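Week 11 notes: Reading the surface of metal
Intro to Materials, M. Fallahi

Okay, last week we got stuck on hardness, so I'm going to move on to finish. Finish is what's left on a metal after you cut it, rub it or coat it. A brushed finish is lots of fine scratches running the same way – drag a belt of grit along the part and you've got it. I like 320 paper for this, but try your own!

Polishing keeps going with finer and finer grit until the scratches are too small to see. It also shows every fingerprint, so I tend to talk students out of it.

For homework, read pages 17 to 32 and find one brushed thing in your kitchen. Tilt it under a lamp and sketch how the shine stretches.

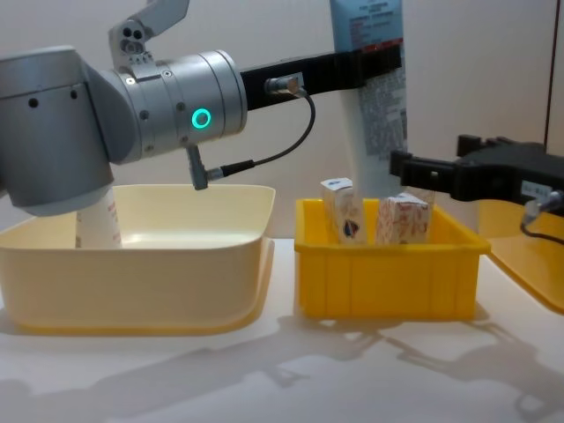 Fig. 11. Smooth, brushed-aluminum segments with thin seams.

Bring the sketch to Room 321, please – pencil is fine.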